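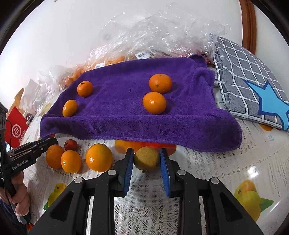 Fig. 3. Fruta sobre la toalla y el mantel, antes de pasar al frutero.

4. Secado y reparto de la fruta

Vale para cítricos, kiwis y fruta pequeña de piel firme. Uvas y fresas no, ver sección 6.

Antes de empezar: mesa despejada de platos, mantel puesto, frutero Pilton montado (sección 2) y con las patas bien apretadas. Una toalla de rizo, limpia, sin suavizante. El color da igual; la de la figura es morada y se ve bien la fruta encima.

1. Extender la toalla en el centro de la mesa. No hace falta estirarla del todo, las arrugas ayudan a que no ruede nada.

2. Lavar la fruta con agua fría. Sin jabón. Escurrir en el fregadero, sacudir un poco.

3. Poner los cítricos sobre la toalla, separados o por parejas. Si se tocan, girarlos a media espera.

4. Esperar 27 minutos. En la cocina de Lagos, con humedad, más bien 32. Tocar la zona del rabito, es lo último que se seca.

5. Lo que ya esté seco, fuera de la toalla, directo al mantel. Así no se mezcla con lo mojado.

6. Revisar pieza por piza. Manchas marrones en la cáscara: mirar si está dura. Dura, vale. Blanda, se come hoy o se tira.

7. Kiwis: no van con los cítricos en el piso alto. Coger de uno en uno, sin apretar, y al cestillo lateral.

8. Llenar el frutero. Las mandarinas anchas y achatadas abajo, las redondas encima, las pequeñas y ovaladas en los huecos. Carga máxima por piso: 1000 gramos. Pesar la primera vez, luego ya se hace a ojo.

9. Sacudir la toalla en el fregadero y colgarla. No guardarla húmeda en el cajón.

Nota: con mantel de encaje o calado, poner debajo el protector Kirnow. El agua pasa por los agujeros y marca la madera. Con hule no es necesario.

Nota: los manteles con fruta estampada despistan un poco al recoger. Pasar la mano por toda la mesa, también detrás de la toalla, que ahí se quedan las piezas pequeñas.

Precaución: no secar la fruta al sol ni encima del radiador. La cáscara se arruga en un día.

Precaución: no apilar sobre la toalla. Una sola capa.

Si la fruta sale con pelusa, la toalla es nueva: lavarla dos veces antes de volver a usarla. Si el frutero cojea, volver al paso de las patas en la sección 2. Piezas de recambio (patas, cestillo lateral, aro superior) en Grudby, preguntar por Olesia Didenko. Tener a mano el número de modelo, esta grabado en la base.

Sigue en la sección 5, Limpieza del frutero.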